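Gilenell repair room gets its memory bench back

If you've got an old desktop sitting under the stairs because it takes an age to open a single web page, this might be the bit of local news you've been waiting for. The repair room at Gilenell is taking in computers again from 28th September, and memory upgrades are top of the list!

I popped in to see how things were coming along and ended up staying far longer than I'd meant to (there was tea). The bench has been properly sorted out over the summer. The thing I liked best is the grey holder board, which has slots and brackets of different shapes standing up from it, so small parts can have somewhere to go while a case is open. I have lost more screws to my own carpet than I care to admit, and I came home wanting one.

The board was designed under the name Pavolico, which I'm told was a typing mistake that stuck. It went through 8 versions before everybody was happy with it, and the early ones are in a box under the sink if you fancy a look.

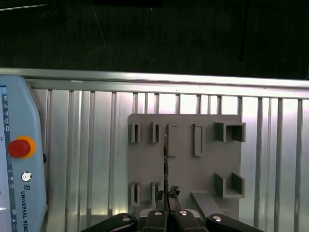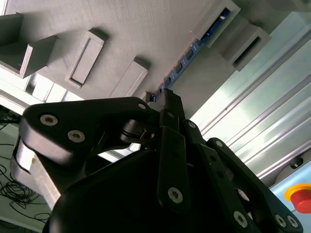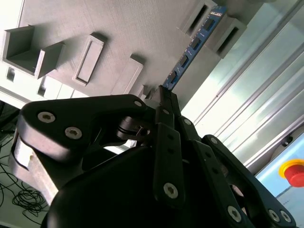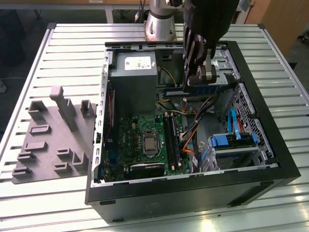 The last picture has the black tower on its side with the panel off, and the blue memory module up near the power supply.

Words by the Hustness Notes editor

The tower is known to everyone in the room as Trevor, and it's the practice machine. New helpers learn on Trevor before they're let anywhere near your holiday photos, and quite right too. It's an ordinary desktop of the sort plenty of us still have at home, with all the usual cables looping about inside, and laying it flat on the bench makes the whole business much less of a fiddle than crouching under a desk with a torch between your teeth.

I had a go on Trevor myself. You switch everything off at the wall first, touch bare metal on the case, and line up the notch in the module with the little ridge in the slot. Then you press. It takes a fair bit more push than I was expecting, and I kept stopping for fear of snapping something! I got there on the third try and was absurdly pleased with myself.

Now for the useful bits. Bring the computer and its power lead, but leave the monitor and keyboard at home as there are plenty in the room already. Back up anything you'd be sad to lose. If you know the make and model, write it on a bit of paper and tape it to the case, and if you've no idea, don't worry, they'll look it up when you arrive. Laptops are welcome as well, though some of the newer ones have their memory fixed in place and can't be upgraded at all, so do ask before lugging one over on the bus.

Checking a machine over costs £5, and that comes off the bill if you go ahead with the work. Parts are charged at whatever they cost. There are 41 names on the waiting list already (I did say people were keen), so expect a bit of a wait if you sign up now. The room hopes to be through the first lot by December.

Spare memory is wanted too. If you've upgraded a computer in the past and kept the old modules in a drawer, drop them in at the desk in an envelope, any size or age. They'll be tested, and the good ones will go into machines for people in Hustness who haven't got one at home.

The way in is by the side door, past the bike racks. Mind the step.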